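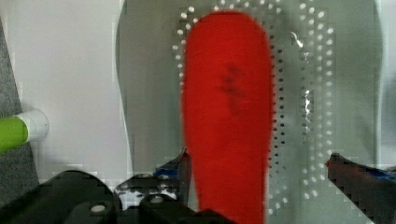 Figure 1. View from the wrist camera, fingers open on either side of the red piece.

Open Day at Grukell: What We Saw and What We Were Told
Jade Hartley and Karim Karaki
20 August 2021

Our class was invited to the open day at Grukell, where the Stustari household robot was being shown to schools and to people from Endley who might want to buy one. We had read the handout before we went. It says the system has been trained on 3,612 grasps and is "ready for the home." We wanted to know what a grasp means in that sentence, and we are still not sure.

Hjalti Hafstein ran the demonstration. He talked for most of the first half hour and he is a good speaker, but a lot of the talk was about the future. When Karim asked how many of the grasps were done with objects the arm had never met before, he said 296 and moved on to the next slide. That is a small share of the total. The handout leaves it out. 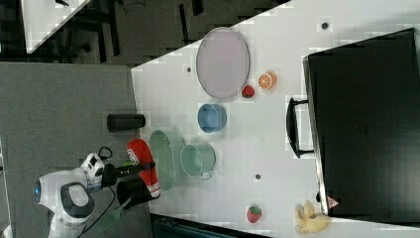

Our main question was how much the choice of objects helps the robot. Þórey Steinarsdóttir, our teacher, told us to look at the table before looking at the arm, and that was useful advice. The fruit, the dishes and the red bottle were spread over a white top, and most of them had a good deal of bare table next to them. The mug was on its side. Our sinks at home do not look like that. A gripper that can pick up a strawberry with open space all the way around it has not shown us it can take one out of a full bowl.

We also asked about speed. Skarphéðinn Þrastardóttir from the software team gave 58 seconds as the normal time for one object, including planning. She did not claim it was fast, and we found her answers the most helpful of the day. She said thin, flat things are still hard and that lighting matters more than visitors expect.

The word "ready" was used by everyone except her.

What we would ask for next time:
A list of failed grasps, with the reasons
A run with objects brought by visitors
The same test at Hafþórsson, where the room is darker

We give the demonstration 4 out of 10 as evidence and a higher mark as a show.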